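Grarkorville Neighbors Help Board
Home and Kitchen > Furniture care

Sticky film on a wood dining table, please help before I replace it with a card table

Posted by shukla_porch_818
March 17, 2025

I inherited a dining table from an aunt who believed in polish the way other people believe in vitamins. She used something out of a spray can on it every week for as long as I knew her. The top is solid wood, the finish looks fine from across the room, and it feels like the floor of a movie theater. Paper napkins leave bits of themselves behind. My forearms make a noise when I lift them.

So far I have tried warm water (nothing), warm water with more enthusiasm (nothing), and a bottle of Zustard wood soap from the hardware store on Prelora Street, which smelled like oranges and made the table sticky in a new way. A relative told me to go straight to sandpaper. The same relative once fixed a wobbly chair by sawing down each leg in turn until it was a footstool, so I am asking here first.

I don't know what the finish is. The table was bought in 2000, if that narrows it down. I would like to keep it, and I'd like to eat on it by November, when I am supposedly hosting.
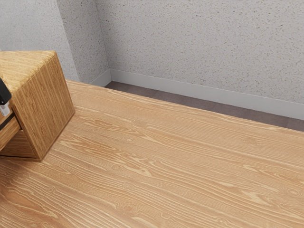
Do I have to strip the whole finish to get rid of the stickiness?
Most of the time a sticky top is old polish sitting over a finish that is still sound, and mineral spirits will take the polish off and leave the finish where it is.

That came from the guy at the paint counter, who said it while mixing somebody else's paint. He did not say how to do it, or what happens if he's wrong. Has anyone here done this? Also, is it going to stink up the house?

4 replies hidden by poster preference - showing best rated

Posted by gluepot_grarkorville
Rated helpful by 96 members

Paint counter is right. Do it in this order.

Start with the underside or the inside of a leg. Put a little mineral spirits on a white rag and rub for a minute. If the rag comes up yellow or brown and the wood feels smooth after, you have polish buildup and your life is about to improve. If the surface itself goes soft or gummy, stop. Then the finish is breaking down, and cleaning won't save it.

Assuming the good outcome, work on a patch the size of a dinner plate. Wet the rag, not the table. Rub with the grain, wipe with a second clean rag, and move on. You will go through a lot of rags. Old T-shirts are great, and this is a dignified way to retire the ones from charity fun runs. When a rag stops picking up color, the patch is finished.

Let the table sit overnight, then wash it with a few drops of dish soap in water and dry it right away. The spirits take off the waxy stuff and the soap gets the hand grease, so you do need both rounds. My own table took three passes, and the end where the kids sat took five.

Yes, it smells. Open the windows, wear gloves, and keep it well away from the stove and anything else with a flame. Lay the used rags flat outside until they are bone dry before you throw them out. Don't ball them up in the trash can.

Once it's clean, wait a few days before you decide it needs anything. You may find the sheen comes back on its own. If it looks dull, a thin coat of paste wax, buffed hard, will do it. Thin means thinner than you are picturing right now. Go easy on the wax afterward too - twice a year is plenty, and your aunt's schedule is how we got here.

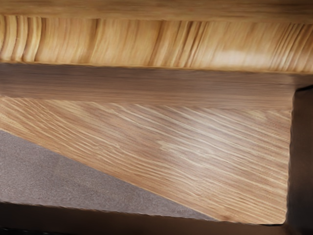
Light honey-colored wood with the darker strip below.

On the Zustard question, oil soaps leave a little something behind by design. On bare or waxed wood you might like that. On top of years of spray polish you were basically adding a layer to the cake.

Posted by lemon_and_regret

Vinegar. I use it on everything. Half vinegar, half water, 8 minutes, wipe. Worked on my table and also on the shower.

Posted by gluepot_grarkorville

Please don't leave vinegar on a table for 8 minutes. Wiped on and dried off fast, maybe. Sitting there, it can dull a finish, and it won't do much to the kind of polish we're talking about. The shower is between you and the shower.

Posted by second_coat_sam

Did this last year with the mineral spirits and it worked except for one ring where a plant used to live. The ring is still there. I put a plant on it.

One thing I'd add is to check the edges and the seam where the leaf goes in, if yours has one. Gunk hides in there and then creeps back out onto your clean sleeve. An old toothbrush gets most of it. Label the toothbrush.

Posted by shukla_porch_818

Update: tested the inside of a leg and the rag came up the color of strong tea. Wood underneath is smooth. I've told the relative to put the sandpaper away. Starting on the top once it's warm enough to have the windows open, and will report back on the noise my forearms make.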